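Joni Laaksonen
2022-03-16

A thread about color words in English, which I have been studying for my work. I translate product texts for a small yarn company, Edulard, from Finnish to English. I believed the colors would be the easy part of the job.

In Finnish we are practical. Light blue is vaaleansininen, dark blue is tummansininen, and if you want something between them you can say only sininen and people are satisfied. A long word, but you can build it yourself and it will be understood.

English has these too, of course. But in a yarn catalog "light blue" looks poor. My customer wrote to me: "Joni, can it be more like a color and less like a label?" So I started to collect words.

First surprise: pink. In Finnish it is vaaleanpunainen, light red. When I was a child I thought of it as a kind of red. In English pink is its own thing, and when I called a pink yarn "light red" in my first translation, the editor put a question mark beside it.

The same thing happens with purple. We can say violetti, but there is also the older word sinipunainen, blue-red. I like it very much because it is almost a recipe. I offered "blue-red" for one yarn and it came back to me as "plum."

So many of the English names are plants! Plum, lilac, lavender, sage, moss, olive, mustard, periwinkle. To use them correctly you must know the plant, and also which part of the plant. Sage is the leaf. Mustard is the sauce more than the plant, I think. Lavender is the flower.

Periwinkle took me the longest time. The flower is talvio in Finnish and I have seen it in my aunt's yard, but I never thought of it as a name for a color. It is a blue that leans a little to violet. Then I learned that a periwinkle is also a small sea snail, and I was confused again for one evening.

The method that helps me: I try to use the words for ordinary things around me, not only for yarn. A bus seat, a door, a sweater, a table. Yarn is photographed so beautifully that any name sounds right for it.
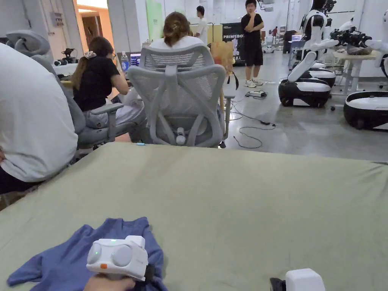

Periwinkle on sage. I checked both words twice.

Sage was a nice discovery. Before, I wrote "gray-green" in such cases, and it is correct, but you can feel that it is two colors which had to agree with each other. Sage is calmer. Gundito, our wool and linen yarn, has one shade that I renamed from "gray-green" to "sage" and the customer accepted it without any comment, which I take as praise.

And then gray itself. I was taught "grey" at school. The company wants American spelling, so I write gray, and after four years my fingers still want the e. I have made my program underline it in red. (Punainen. No problems with that one.)

A question I got last October from another translator: what to do with turquoise, teal and aqua? In Finnish I would say turkoosi for nearly all of them. My own rule is that teal is the dark one, aqua is the light one and turquoise is what I write when I am afraid. I would be happy if somebody corrects me.

There are also words which I understand but will not use. "Nude" is one. It does not say whose skin. "Flesh" is the same problem and in addition sounds like a butcher. I write beige or sand and add in the description if the tone is warm or cool.

"Off-white" is another favorite of mine, because it only tells what the color is a little away from. Finnish has luonnonvalkoinen, "nature white." For undyed wool I think ours is better and I proposed "natural white" in the catalog. They kept it.

Now and then the dye house gives the name before I get to see the yarn. The Temba cotton arrived with 19 shades, and one of them was called only "evening." Evening in Helsinki in June or in December? It was dark blue with some brown in it, so I wrote that in the text and left the name in peace.

My list has 67 words at the moment. I keep it in a paper notebook, English on the left page, and on the right page the Finnish and one real thing where I have seen the color. No screens, because the same blue is different on my phone and on my computer.

The last one I added is "oatmeal." I had to ask if it means dry or cooked. The answer was "dry, I guess?" from a person who has spoken English all her life, so maybe I am not so far behind.

If you have a color word from your own language which does not go into English, please send it to me. I am especially missing words for brown - I have only five that I trust, and the new Vondar shades are almost all brown.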